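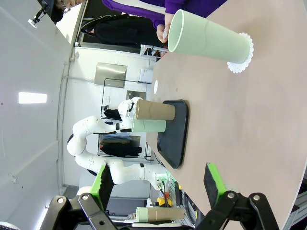 **Category: Tabletop / Paper goods / Cups**

# Danley Paper Cups

Notes for the cup part of the Danley tabletop collection. The collection covers everyday serving things – paper cups, trays, doilies – laid out on a table and sorted, stacked and put away. The folder you are in covers cups only. Trays and doilies turn up in it as things that cups sit on, and they have their own page in `props/`.

Last edited Apr 3, 2025 by Moushumi Dewan.

## What is in the folder

- `clips/` – 695 short clips, one cup activity in each
- `stills/` – one still per clip, same base name
- `labels.csv` – one row per clip
- `props/` – a page for each kind of prop, with care notes
- `CHANGES.md` – edits since the first upload in March

## The cups

All of the cups are plain paper cups with no handles. Two colors are used:

| Label | Color | Notes |
|---|---|---|
| `mint` | pale mint green | tall; looks almost white under the ceiling light |
| `kraft` | tan kraft brown | bought from Gaber in sleeves |

The `mint` cups came from Jorero. When the first order ran out we bought the same item again, and the second batch is a little grayer. We did not split the label. If color matters to you, the `batch` column says which order was open at the time.

Cups are reused until the rim goes soft or the side creases. A creased cup does not slide into another one cleanly, and it makes the stacking clips hard to label. Hilde Vermeulen checks the sleeves before a session and throws out the bad ones. A few got through anyway, and those clips have `crease` in the notes column.

## Tray and doily

The tray is dark navy, rectangular, with rounded corners. The tabletop is beige, so both cup colors show up well against the tray, and mint shows up less well against bare table.

The doilies are white paper with a scalloped edge. They move easily. A cup put down at an angle will often drag the doily with it, and we left those clips in. Doilies are not tracked as separate objects in `labels.csv`; the `surface` column only says what a cup is resting on.

## Activities

Each clip gets one main activity:

- `stack` – one cup goes over or into another
- `unstack` – a stack is taken apart
- `place` – a cup is set on the tray, the doily or the table
- `upright` – a cup lying on its side is stood up
- `clear` – cups are taken off the table

People work at the table in many of the clips, handing cups over, setting them out again or moving them between turns. The activity is labeled the same way no matter who or what moves the cup.

## Columns in labels.csv

| Column | Meaning |
|---|---|
| `clip` | base name |
| `activity` | one of the values above |
| `color_outer` | color of the outside cup in a stack, or of a single cup |
| `color_inner` | color of the inside cup, blank for a single cup |
| `surface` | `tray`, `doily`, `table`, `other` |
| `pose` | `standing`, `side`, `tilted` |
| `batch` | 1 or 2, mint cups only |
| `notes` | free text |

A brown cup over a mint cup and a mint cup inside a brown cup are the same thing in this file: `color_outer` is `kraft` and `color_inner` is `mint`. Earlier versions used `top` and `bottom`, which broke down as soon as a stack was lying on its side. Zinash Wako rewrote those rows in March.

`pose` is for the cup or stack being handled. Other cups on the table are ignored, even when they are close by. Use `other` under `surface` for a cup that is resting anywhere else, such as a chair or a side shelf.

## Known problems

- Mint and kraft cups nest tightly. Sometimes two come up when only one was wanted. Those clips are marked `double` in notes and keep the activity that was intended.
- Stacks of three or more are rare. Please don't use this folder to say anything about tall stacks.
- Five clips have no still. The names are listed at the end of `CHANGES.md`.
- The difference between `side` and `tilted` was a judgment call. Anjana and Mahfuz Dissanayake labeled separately and disagreed mostly on cups leaning against the rim of the tray. We went with `tilted` for all of those.

## Setting up the same table

One tray in the middle, long side along the table. One doily toward a corner. Start with up to 10 cups, mixed colors. Some should be nested before the session starts and at least one should be lying down. Exact positions were never measured and changed from turn to turn.

Keep the spare sleeves closed and off the floor. Paper cups pick up damp fast, and a damp rim will not hold its shape. Store doilies flat in the box they came in.

## Related folders

- `trollelach-bowls` – bowls and lids, same column names
- `danley-cutlery` – still being labeled, no release yet

Corrections to labels go to Moushumi Dewan. Please include the clip name and the column.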